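March, late, kettle on for the second time

Another day of cables. I should have known when I took this job that I would end up spending my working life on the one thing I've avoided at home, which is the drawer.

The question we're meant to be answering is a small one. If you teach an arm to pick up cabled things (mice, headphones, chargers), is it better to show it a tidy table first and then a messy one, or to throw it straight into the mess and let it cope? Drakia is the tidy-first policy. Hunar gets the mess from day one. They have the same network, the same arm, the same number of demonstrations, 400 each, and I recorded a good half of those myself, so any bad habits they share are mine. I have noticed that both of them hesitate before closing the fingers. I do that. I didn't know I did that until I watched it done back to me by a machine, twice over.

My money was on Drakia. I said so in the meeting, at some length, with a diagram. You learn to walk before you run, and so on. I was rather pleased with the diagram.

By lunch today we had 125 trials done on each and Drakia was behind. Not by a humiliating margin, but behind, and in a consistent way that is hard to put down to luck. It is lovely on a clear table. It goes down, it takes hold, it lifts, you could put it to music. Then you lay one lead across another and it behaves as if it has walked into the wrong house. Hunar is scruffier on the easy ones and will take a cable from an angle I would call rude, but it doesn't seem to mind company.

I spent the early afternoon looking for a reason why this might be somebody's mistake. I checked the camera calibration. I checked that we hadn't swapped the labels, which would have been both embarrassing and convenient. I reran the scoring script on the old pilot trials and got the old numbers back to the last digit. The labels are fine. The script is fine. The diagram is less fine.

There is one thing that may yet rescue me a little. The scoring counts a pick as good if the cable is held for 3 seconds after the lift. It says nothing about what comes up with it. Hunar has a way of collecting passengers: you ask for one lead and it arrives with a second hooked over it like a child who has brought a friend home for tea. The script calls this a success. I call it a success with an asterisk, and have added a column to the spreadsheet to hold the asterisks. I went back through the first 35 of Hunar's wins by hand before I ran out of patience and biscuits. There were some asterisks. I haven't worked out whether there are enough, and I am trying not to want there to be enough, as wanting is how I ended up with the diagram.

I've also decided that we have been measuring the wrong moment. We score the lift, but the interesting part is earlier, when the fingers are coming together and the cable could still roll out sideways. A round lead is an awkward thing to pinch. It has no flat side to be reasonable about. If you squeeze off centre it squirts away like a pip, and if you come in too low the fingertips meet the table and the arm stops in a huff. So from tomorrow I want the wrist camera stills pulled out at the moment of closing, for every trial, and sorted by where in the fingertips the cable is sitting. Right at the very tips, or further down the gap.

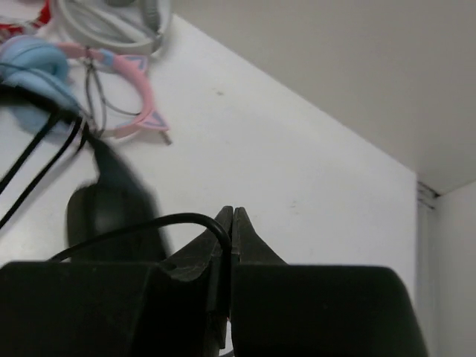 My hunch, and I'm writing it down tonight so that I can't pretend later to have had a different one, is that grips right at the tips will slip more often on the lift and that Drakia makes more of them. On a clear table that hardly matters, as the cable comes up with nothing pulling on it. In a tangle there's always something pulling. If that holds, it's less about having seen mess and more about how deep the fingers go, and we could fix it with a few millimetres and an apology to Drakia.

If it doesn't hold, I'll have to stand up and say that throwing a beginner into the deep end works, which goes against everything I believe about teaching and quite a lot of what I believe about swimming.

Menon was down again from three until nearly five. That's the machine that stores the recordings, and it fell over in the middle of a transfer, so the last batch may need copying again. I have left it running overnight with a note stuck on the front asking people not to turn it off. The previous note said the same thing and was used to write down a phone number.

Still to do: the asterisk column. The stills. Write to Ellero about replacement fingertip pads, as the present ones are getting scuffed and I'd like to know whether that matters before somebody reviewing the paper asks me. Redraw the diagram, or lose it.

Came home and needed the charger for my old phone. It's in the drawer. I opened the drawer, looked at it for a while and closed it again. Will borrow one tomorrow.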